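The kitchen sponge, and other things I changed my mind about

27th February

I have become a person with opinions about washing dishes by hand. If you had told me this last August, when we moved into the flat in Foramcombe and I found out there was no dishwasher and no gap to put one in, I would have laughed and then probably cried a bit.

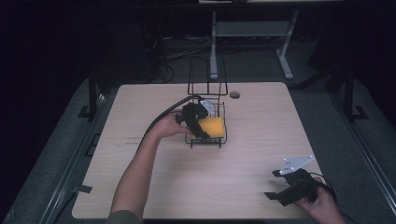 For the first few weeks I did it all wrong. I filled the sink to the top with very hot water, threw everything in at once and went off to do something else (usually lie down). By the time I came back the water was gray and lukewarm, there was a fork somewhere at the bottom, and I was in a bad mood before I'd even started.

What changed it for me was my grandmother's order of washing, which I'd heard a hundred times as a kid and never once listened to. Glasses, then silverware, then plates, then bowls, then anything greasy, and pans dead last. It sounds so fussy! But the water stays decent for twice as long and the glasses come out beautifully clear, and there's something very pleasing about getting the easy, shiny things done while you still have some energy.

Then there's the sponge question, and I have gone deep on this one. I used to keep a sponge until it fell apart. It lived in a puddle behind the faucet and it smelled like a pond. Now it gets squeezed out hard after every wash and stood up somewhere the air can get to it, and I start a new one every 13 days or so, whenever I remember. The old one moves down to the bathroom, then to the bike, and then it's done. I tried brushes too. Brushes are wonderful on pans and useless on the inside of a narrow mug, so I've ended up with both.

Soap: less than you think. I was using so much that I spent more time rinsing than washing. A small squirt in a bowl of warm water, dip the sponge, carry on. The bottle I bought in October is still going.

Drying is where my household is divided. I'm an air-dry person. I love a big wobbly pile on the rack, and I take real pride in getting six plates, both saucepans and the colander to balance. The other half of the household thinks a dish towel is the only civilized answer and will stand there at ten at night polishing spoons. We've agreed that wine glasses get the towel and everything else takes its chances.

The part I didn't expect is how much I like the time itself. The sink faces the window, and the window faces the hill road out toward Flestthorpe, so in the evening you get the bus coming down with all its lights on. I've listened to whole audiobooks in 20 minute pieces. I've had some of my best conversations there as well, I think because you're both looking at something else and your hands are busy. My mother calls on Sundays now, right after lunch, and she knows I'll be up to my elbows and can't hang up on her!

I do still have questions. Cast iron scares me. I can't get tea stains out of the white mugs without baking soda and a lot of rubbing, and the lid of our blender has a rubber ring that I am frankly afraid to look under. If you have a trick for any of these, leave it in the comments, and please tell me which order you wash in. I'd love to hear from anyone who does the pans first.

Next week I'm going back to the bread posts, as the rye starter has woken up again and is climbing out of its jar.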